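Tritetti slatted aluminum work table: two months in

Filed under: Benches and tables
Posted Jun 11, 2023

I went into this one expecting to send it back. A work table made of aluminum slats sounds like something designed by a person who has never dropped a screw. I bought the Tritetti in April anyway, mostly because my old bench top had gone soft at one corner and I was tired of shimming it, and since then it has carried more desktop computers than I would like to admit. Old towers, mainly, the kind people hand over with the words "it just needs some memory."

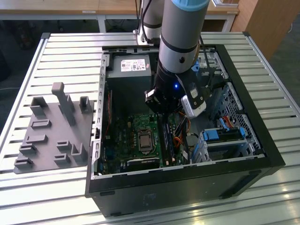
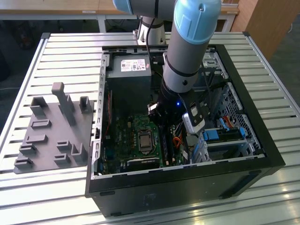 Both times: a black desktop case on its side on the slats, with the board and the processor in reach.

Does a slatted top make sense for computer work, or do you lose every small part through the gaps?

You lose fewer than you'd fear, but you do need a parts tray. Long screws tend to stop where they land. Short ones will find a groove and run along it until something gets in the way. I now put a magnetic dish down before I open anything, and I should have been doing that on the old bench too.

What the sales page says, and what I think of it

Tritetti calls the top "precision flat." I put a straightedge across mine in six places and could see light under it in one, near the back left. For working on a computer that makes no difference at all. If you want to line up a drill guide or do anything where a hair's width counts, I would want to check the table in person before paying for it.

They also call it "silent." It is a metal table. Set a steel case down on it carelessly and people in the next room will ask what happened. A thin rubber mat fixes this, and the mat is sold separately by the same company, which I find a bit rich. I used an offcut from a garage floor and it works fine.

The claim I was most ready to laugh at was "never needs leveling." Mine needed leveling on the first afternoon. The feet screw in and out easily enough, and I haven't touched them since, so call that one half true.

The good part

It doesn't move. I have leaned on it with one elbow while pushing a stiff memory stick into its slot, which takes more force than anyone is comfortable using on a green board, and the table stayed exactly where it was. My old bench would creak and lean an inch to the side. When you are pressing hard on something that can crack, you really want the thing underneath to stay put.

A tower on its side also sits well. Most cases have small feet or a lip somewhere that catches on a soft surface, and on the slats I can turn one to get at the drive cage without picking the whole thing up. You do want to lift and not drag if you care about the paint. I dragged one, and the side panel now has a line down it.

Cleaning is easy on top and annoying in the grooves. Dust from an old power supply gets in there and a cloth just moves it along. I use a stiff paintbrush, then a vacuum. If you open a lot of neglected machines you'll be doing this every week.

The clamps

The grooves are supposed to take sliding clamps, and Tritetti sells a set for $59. I bought the set. I regret the set. The knobs are too small to tighten with a gloved hand, and one of the pads came off its post the second time I used it. The Idton clamps fit the same grooves, cost $65, and have a proper lever. The extra six dollars is well spent. I'd still say wait before buying either one, though – a computer case with its power supply in place is heavy enough to sit still by itself, and I've clamped down maybe two in all this time.

Compared with the others

I looked at the Flukau folding bench first. The top is smooth and the legs fold, and in the store it wobbled when I pressed on the middle with my palm. That was enough for me. Maybe the one on display had been abused. I wasn't going to pay to find out.

The Effiong table is closer. It has a solid top with a raised edge, so nothing rolls off, and if you only ever work with tiny screws and never clamp anything it may suit you better. I used one for a weekend. The raised edge dug into my forearms the whole time, and you can't sweep the dust off the front. Otherwise no complaints. It was also missing two bolts when it arrived, and so was my Tritetti, so I can't hold that against one of them.

Assembly

The box weighs 113 pounds and the instructions are one sheet with drawings. The drawings show the crossbar from an angle you will never see it from. I put it on backward, took it off, put it on right, and then found the line of text that would have saved me the trouble, printed under the company address. Get a second person for the part where you flip it over. I did it alone and my back complained for days.

You'll need your own socket wrench. The flat one in the bag rounded off the first bolt I tried it on.

Static

I get asked whether bare metal is safe for this kind of work. I still wear a wrist strap clipped to the case, and I don't set a loose motherboard straight on the slats. There are too many sharp little points on the back of a board, and I don't trust a finish I can scratch with a key. With the board still mounted in its case I don't worry.

Would I buy it again

At the sale price, probably. At full price I'd look for a used one, because there is very little on it that can wear out. Skip the Tritetti clamps, skip their mat, and check the bolt count before you throw the box away. Customer service did send me the missing two. They came in an envelope with no note, and one was the wrong length.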